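Forum > Haushalt & Küche > Kleingeräte
Thema: Mikrowelle 700 Watt -- reicht das für zwei Personen?

Kesselflicker schrieb am 21. Oktober 2019:
Hallo zusammen,
wir ziehen im Dezember um und die neue Küche ist winzig. Die alte Mikrowelle bleibt in der Wohnung. Jetzt überlege ich, ob 700 Watt genügen. Wir wärmen vor allem Suppe und Reste auf, ab und zu kommt etwas aus dem Gefrierfach. Grill brauchen wir nicht.

Plotness schrieb:
Reicht völlig. Ein Teller Eintopf braucht eben eine Minute länger. Achte lieber auf den Durchmesser vom Drehteller. Unsere großen Essteller blieben in der alten hängen, das hat jeden Tag genervt.

Parisi_O schrieb:
Sehe ich anders. Auf den Fertiggerichten steht die Zeit meist für 800 Watt oder mehr, und dann rechnet man jedes Mal um. Bei Lasagne aus dem Froster war bei mir außen alles trocken und in der Mitte noch Eis. Ich würde nicht unter 900 gehen.
Gruß, Ottavio Parisi

Drolcombe schrieb:
Lasagne taut man auch vorher auf. Mit halber Leistung und einmal Stehenlassen klappt das in jedem Gerät.

Parisi_O schrieb:
Wenn ich vorher dran denke, kann ich sie auch in den Ofen schieben.

Kesselflicker schrieb:
Danke schon mal. Lasagne gibt es bei uns selten. Wie macht ihr das mit dem Saubermachen? Bei der alten ging der Geruch nach Fisch nie ganz weg.

Drolcombe schrieb:
Schüssel Wasser mit zwei Löffeln Essig rein, 9 Minuten auf mittlerer Stufe, dann auswischen. Den Teller nehme ich raus und spüle ihn von Hand.
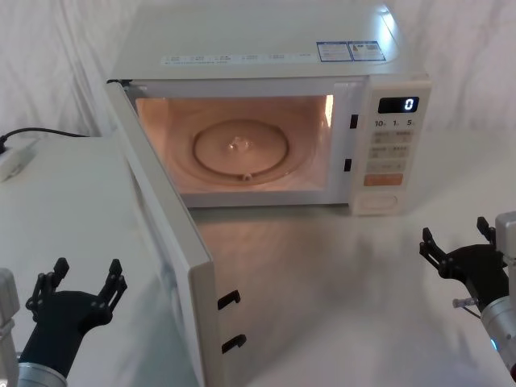
Danach lasse ich die Tür eine Weile offen, sonst steht die Feuchtigkeit drin. Den Rollenring nicht vergessen, darunter sammelt sich das meiste -- bei uns vor allem Reis.

Plotness schrieb:
Zitrone geht auch und riecht besser. Essig mag bei uns keiner.

Kesselflicker schrieb:
Gut, dann messe ich heute Abend die Teller aus und nehme wohl die kleine.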